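Workshop notebook, Ivuncombe, back bench
28/02/2023

Carried on with the two-compartment bin. The plan from January was to get both halves cleaned and relined before the Wivo job comes in, and that hasn't happened, so today was for deciding whether the bin is worth relining at all or whether we go to Mesis for a new one. Their price was 55 without the divider. I haven't asked what it is with one.

Moved it off the shelf and onto the light wooden table under the window. It wants two people. I did it alone and wouldn't again.

Measured with the steel rule. Wall thickness is 5 mm at the rim on all sides. The divider is thicker at the top than at the foot, but I couldn't get the caliper in low enough to put a figure on it. Outside length came to the same as on the old card, so the bin hasn't spread, which was my worry after the winter it spent with boards stacked on it.

Rear compartment is in good order. Wiped down with washing-up liquid and warm water, dried with a rag. One small dark scuff on the far wall which doesn't come off with the cloth. Tried the white eraser block on it, no change. Leave it.

Front compartment is the problem. The floor is scratched and has gone cloudy in patches. I took it for limescale and tried vinegar on a corner, ten minutes under a wet paper towel, and the patch looked the same afterwards. So either it is wear or it is whatever was used on it before we had it. The Olteanu notes that came with the bin only say "cleaned regularly", no product named.

Put some of the odds and ends back in the front after wiping, so they would be out of the way and I could see how things sit against the slope.

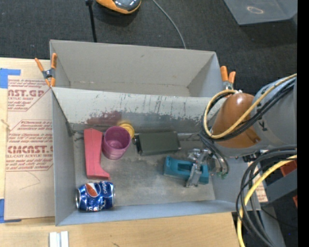
Front compartment after wiping, pieces back in. Rear left empty.

The divider is the worst part. The upper half still has its pale surface, with thin dark scratches running down it. Lower down that surface has gone and the edge where it stops is ragged. I can lift it with a fingernail in two spots. There is also the dull reddish patch low down, left of centre. I first put it down to the red boot-shaped piece rubbing, as that one usually ends up on that side, but I rubbed the boot hard on a white rag and nothing came off on it. Could be old primer showing. Could be rust coming through, if there is steel under there. Magnet test to do, the magnet is in the other van.

The dark bracket at the left end of the divider, up in the corner, is firm. Pushed it both ways with a screwdriver handle. No need to touch it.

Notes on the contents, for whoever sorts them next:

Boot-shaped piece, coral red. Keep.
Purple cup with the ribbed lower part. Keep. Needs washing inside, I only did the outside.
Yellow round one with the ridges. Keep. The ridges hold dirt, use the nail brush.
Pepsi can. Dented and creased all over. Doesn't need replacing, but keep it away from the relining as the creases will mark anything soft.
Dark olive-grey box. Keep, and don't soak it. Dry cloth only until somebody has looked at the shiny bit that sticks out of the end.

On the lining. Two choices as I see it. Either strip the rest of the pale surface off the divider and paint the lot, or leave it alone and lay a sheet over the divider and floor in one piece, bent at the foot. I prefer the sheet. It can come out again and the bend saves a seam where crumbs collect. The offcut on the rack has 2,032 written on it in marker, which I take to be millimetres, so there is plenty of length. Check the width before cutting. Card template first, please, the sides are not square to the floor and narrow as they go down.

If painting instead, allow around 5 days before anything goes back in. The smell hangs about in here with the carpet.

Swept the carpet under the table. Grit from the bin gets trodden in and it shows on the charcoal.

To do
Magnet on the reddish patch
Ask Mesis for the price with a divider
Card template, front compartment only
Wash inside of purple cup
New nail brush, the old one has lost half its bristles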